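旅館の布団を四十年あつかってきた人に聞く

2022年10月21日

駅から川沿いに坂を下ると、古い倉庫を改装した作業場がある。看板は出ていない。引き戸を開けると、綿のにおいがした。奥の板の間で、打ち直しの終わった綿が薄い紙にはさまれて積まれている。

話を聞いたのは、この作業場を営む布団職人の女性である。二十代で先代に弟子入りし、今は弟子を二人かかえる。名前は出さないでほしいというのが、取材を受ける条件だった。「名前で来られると、その人の布団を急がないといけない気がしてしまうから」と言う。

この仕事に入ったのは、家業だったからではない。最初の勤め先は町の印刷所で、伝票を刷る仕事をしていた。印刷所の隣が先代の店で、昼休みに縁側を借りて弁当を食べていた。

「隣で弁当を食べていると、綿を広げる音が聞こえるんです。音といっても、大きな音じゃないですよ。ふわっと空気が動くような音で。それを毎日聞いているうちに、見せてもらうようになって、手伝うようになって、印刷所を辞めました。親には怒られました」

最初の三年は、綿に触らせてもらえなかった。やっていたのは側(がわ)ほどきである。側というのは布団の外側の生地のことで、打ち直しに出された布団は、まず縫い目をほどいて中の綿を取り出す。糸を切るだけの仕事に見えるが、生地を傷めずにほどくのは思ったより難しい。

「古い布団は生地が弱っていますから、引っ張ると裂けるんです。裂けた生地は継いで使えますけど、お客さんはがっかりします。嫁入りのときに親が持たせてくれた生地だったりするので。ほどいていると、前の職人の縫い方がわかります。角のとじ方が丁寧な人、急いでいる人。急いでいた日もあったんだろうなと思います」

糸の始末を見れば、どの店の仕事かまで見当がつくことがあるという。今はもう店がほとんど残っていないので、当てても確かめようがない。

打ち直しの依頼は、かつては家庭からのものが大半だった。それが減り、一時は旅館からの注文で店がもっていた。山あいの温泉地に得意先が七軒あり、シーズンの前になるとトラックで引き取りに行った。

「旅館の布団は、家の布団と傷み方が違います。家の布団は、寝る人の体の形にへたるでしょう。腰のところが沈んで、足元は新しいまま。旅館の布団は毎晩違う人が寝るから、全体が均等に薄くなるんです。だから打ち直しは楽です。楽なんですけど、面白みは少ないですね」

旅館の多くは、その後ベッドに替えるか、化繊の軽い布団に替えた。仲居の人手が足りず、重い綿布団の上げ下ろしができなくなったためである。彼女はそれを恨んではいない。

「敷布団は一枚で六キロ、七キロありますから。それを一日に何十枚も上げ下ろししていたら腰を悪くします。替えて当然だと思います。うちの布団がよくても、運ぶ人が倒れたら意味がないですから」

注文が減った時期に、寝具の会社からの下請けを引き受けたことがある。Pralumisという会社で、座布団を納める仕事だった。一度に頼まれた数がこれまでにない多さで、二年かけて三千二百九枚を作った。端数の九枚は見本の分である。

「座布団は小さい布団だと思われがちですけど、別のものです。綿の入れ方が違います。真ん中を高くして、角までしっかり綿を送る。角に綿が入っていない座布団は、すぐに耳が寝てしまいます。三千枚も作ると、目をつぶっていても角に綿が入れられるようになりました。それはありがたかったです」

ただ、同じものを作り続けるのはつらかったという。寸法も重さも決まっていて、座る人の顔が見えない。契約が終わったとき、続けるかどうか聞かれて断った。収入は半分になったが、後悔はしていないと話す。

今の客は、また家庭が中心に戻っている。親の家を片づけていて押し入れから布団が出てきた、という相談が多い。何組も出てくることがあり、そのすべてを打ち直す必要はないと彼女は説明している。

「来客用の布団が五組あっても、もうお客さんは泊まりに来ないでしょう。だったら、いい綿のものを選んで、二枚分を一枚にするとか、残りを座布団や小さい昼寝布団にするとか。綿は量で考えればいいんです。布団の枚数で考えるから、捨てるか残すかの話になってしまう」

綿のよしあしは手でわかる。袋に手を入れて、握って、離す。戻り方が早ければまだ使える。湿気を吸って固まったものでも、干してから機械にかければかなりほぐれる。どうにもならないのは、化繊が多く混ざって中で玉になったものと、長く雨漏りに当たっていたものだという。

打ち直しに使う製綿機は、先代が中古で買った。Zanstead式と呼ばれている型で、メーカーはとうにない。作られてから何年になるのか、正確なところはわからないが、先代が買い入れてからは四十四年たつ。針のついたローラーが何本も並び、綿を引っかいて薄い膜にしていく。

「針が折れると、一本ずつ植え替えます。部品は売っていないので、よそで廃業した店の機械をもらってきて、そこから取ります。裏にあと一台分、部品取り用が寝かせてあります。私が辞めるまではもつと思いますけど、弟子の代までとなると、どうでしょうね」

弟子の二人は、どちらも三十代で、別の仕事をしてから来た。一人は服の縫製工場、もう一人は役場にいたという。教え方は先代と変えている。側ほどきだけで三年というやり方はしていない。

「三年も待たせたら、今の人は生活ができません。初めの週から綿に触ってもらいます。失敗したら、もう一回機械にかければいいだけですから。綿はやり直しがきくんです。先代もそれは知っていたはずなんですけど、触らせてくれませんでしたね。触らせない三年に何か意味があったのかと聞かれると、よくわかりません。糸を切るのは速くなりました」

綿入れの工程を見せてもらった。裏返した側の上に、薄い綿を縦、横と交互に重ねていく。最後に端からくるくると巻き、口から手を入れて、一気に表に返す。するとさっきまで外にあった綿が、布団の中におさまっている。何度見ても、どこでひっくり返ったのかよくわからなかった。

「見学の人はみんなそこで声を出します。でも大事なのは、その前の重ねるところです。腰の当たる場所は少し厚くする。寝る人の体重を聞いて、横向きか仰向けかも聞きます。聞くと、たいてい奥さんのほうが旦那さんの分まで答えます」

とじの作業は二人がかりで進む。表から太い針を刺し、綿を通して裏へ抜き、また表に戻して結ぶ。間隔は物差しを当てず、握りこぶしの幅で決める。職人によってこぶしの大きさが違うので、彼女の布団と弟子の布団ではとじの位置がわずかにずれる。それでかまわないという。

手入れについて聞くと、答えは短かった。天気のいい日に干す、たたかない、しまうときは押し入れの上の段に入れる。

「たたく人が多いんですが、綿の繊維が切れて、切れた粉が出てくるだけです。ほこりが出ていると思ってまたたたくでしょう。表面を手で払えば十分です。干すのも一日中でなくていいです。昼をはさんで二、三時間、途中で裏返してください」

干しすぎるとどうなるかと聞くと、生地の色が焼ける、と返ってきた。八月の強い日差しの日には、シーツをかけたまま干すようにすすめている。

圧縮袋のことも聞いた。客からいちばんよく出る質問だそうだ。羽毛については専門ではないので答えないことにしている。綿については、冬のあいだだけならそれほど問題はないが、何年も入れたままにすると、出したときに板のようになっているという。

「でも、板みたいになったら持ってきてもらえばいいです。打ち直せば戻りますから。お客さんは叱られると思って、すごく小さい声で言うんですよ、圧縮袋に入れていました、って」

値段の話になると、少し困った顔になった。新しい化繊の布団が量販店で安く買える時代に、打ち直しはそれより高くつく。客に値段を告げて、そのまま帰られることもある。

「高いと言われたら、高いですねと答えます。手間がかかりますから、これ以上は下げられません。ただ、一度打ち直せば何年も使えて、また打ち直せます。そう説明はしますけど、しつこくは言いません。安い布団で眠れる人は、それで眠ればいいんです」

最近は、遠方からの注文も受けるようになった。弟子の一人が始めたもので、Trernateroという手仕事の店を集めた通販のサイトに載せている。布団を箱に詰めて送ってもらい、仕上げて送り返す。送料がかかるので初めは反対したが、やってみると注文が来た。

「箱を開けると、その家のにおいがします。線香のにおいだったり、防虫剤だったり。手紙が入っていることもあります。祖母の布団です、よろしくお願いします、と。顔が見えないのは嫌だと思っていたんですが、手紙があると違いますね。座布団のときとは全然違いました」

海外からの問い合わせもあった。Huangという宿から、畳の部屋を作ったので敷布団をそろえたいという相談だったが、綿を持ち込むときの手続きが込み入っていて、話は止まったままになっている。先方からはときどき、部屋の写真が送られてくる。

辞める時期は決めているのかと尋ねた。機械が止まったらと答えたあとで、少し考えて言い直した。

「針が植え替えられなくなったら、ですね。目がだんだん見えにくくなってきて、針の根元が見えないんです。今は弟子に見てもらって、私が植えています。そのうち逆になるでしょう。植えるほうを覚えてもらわないといけないので」

作業場の一日は早い。朝は六時に戸を開け、空を見てから、その日に何をするか決める。湿気の多い日は綿が機械にからむため、側の縫製や帳面つけに回す。晴れた日は午前のうちに綿を打ち、午後に入れる。昼は板の間を片づけて、三人で弁当を食べる。

「縁側はもうないんですけど、同じようなところで食べています。機械を止めると静かになるでしょう。そこで食べるのがいいんです。隣の印刷所も、もうないですけどね」

自宅ではどんな布団で寝ているのかと聞いてみた。先代が最後に仕立てた敷布団を、自分で三度打ち直して使っているという。足した綿のほうが多くなり、元の綿がどれだけ残っているかはわからない。

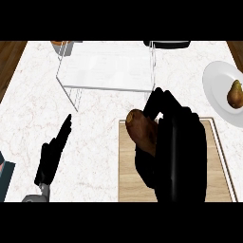 「側も二回替えました。だから先代の布団と言っていいのかどうか。それでも、寝るときは先代の布団だと思って寝ています。冬の前にもう一度ほどくつもりで、新しい側の生地はもう買ってあります。紺の縞です」

帰りぎわ、弟子の一人が引き取りに出る支度をしていた。隣町の家で、押し入れに八組あるという。彼女は荷台をのぞいて、縄をもう一本積むように言い、それから板の間に戻っていった。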